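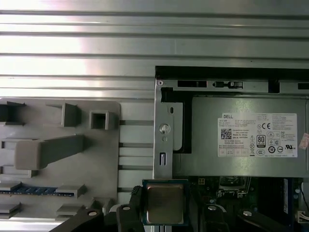

Words by Tamsin Orrell

I'd been pestering the people at Daltance for ages to let me see what goes on in their repair hall, so when the February open day came up I was on the list within minutes (94 of us came through, they told me at the door, and the biscuits had gone by three). I'm so glad I went!

The star for me was Panis, the bench where a robot handles computer parts. You stand behind a rail and watch it go about its business inside an old desktop. When I got to the front it had a processor in its grip, held by two black fingers just in front of a Dell power supply, and I found I was holding my breath. A square thing that size, and all I could think of was how many I'd have dropped on the carpet by now.

It's slower than I expected, mind you. The chap next to me reckoned he could do it quicker with his thumbs, and perhaps he could, but I doubt he'd want to do it all afternoon. The team have 219 machines waiting on the shelves for their turn, and the plan is to keep whatever parts are still good and send the rest off for metal.

We were let in four at a time, so everybody got a proper look, and nobody minded my daft questions. I asked what happens if it squeezes too hard and got a very long answer about springs, most of which I've lost. Next door was Skander, the sorting belt, but it was off for cleaning and I only saw it standing still.

The Salinas hall opens to visitors in the spring. Wear flat shoes, and take a jumper, as it's nippy by the loading doors.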